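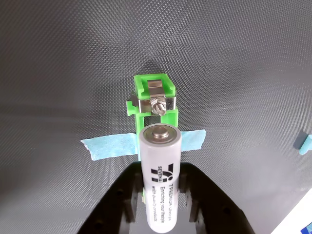

Melati Setiawan wrote back that she'd kept the lamp eleven months in a closet before admitting she was never going to fix it, and could the talk please be about the closet and not the lamp. So. Talk is about the closet.

Notes, Woltside library, May 24, 2025. Slow down!! Last time finished way early.

OPEN
Hi, thanks for coming, bathrooms down the hall. Ask for hands: who has a broken thing at home right now that they are "going to get to." Wait. Let them laugh. Don't fill the gap.

Then Melati's lamp. She said ok to using her name.

WHY WE PUT IT OFF
Missing part, or we think it's missing.
Don't know what the part is called. Big one. You can't search for a thing with no name.
Scared of making it worse.
It works a bit. Toaster that works if you hold the lever = the most dangerous kind of broken, you'll hold that lever for years. I did.

Hartono Street repair nights, what we learned. We kept a notebook from March on. 984 items came in the door, 442 went home working. People hear that and say less than half?? Yes. Say it plainly. But the rest got an answer, and the owner could let go of it. Pause here.

Story: the Jonumar radio. Man brings it in, carries it like a baby. Dead on the bench. Battery spring bent flat. Two minutes with pliers. He'd had it in a drawer since his mother moved. Do NOT tell the long version, you choke up.

SMALL PARTS
Clips, springs, nuts. Nearly everything on our bench comes down to somthing you could lose in a carpet.
Muffin tin for the screws, one cup per step, go around clockwise. Take phone pictures before each step.
A nut that's snug is snug. Stop turning. Stripped threads are most of our sad stories.
Unplug it first. Say this twice. Say it again at the end. Things with big capacitors, microwaves, old TVs, we don't open, take them to a shop.

THE CLOSET RULE
Pass out cards. Write the item, write what's wrong in your own words, write a date 3 weeks out. Tape the card to the thing. When the date comes: fix, hand to somebody, or let it go. No second card. (Somebody will ask about second cards. No.)

Drokirov kettle goes here if time. Skip if past the half hour.

QUESTIONS
Likely: where do I get parts. Answer: dead twin of the same model, thrift store, ask at the bench before ordering.
Likely: is it worth it for a cheap thing. Depends if you like the thing. Leave it at that, dont argue cost.

CLOSE
Sign up sheet by the door, pen on a string. Next repair night is on the sheet. Unplug it first. Stack the chairs.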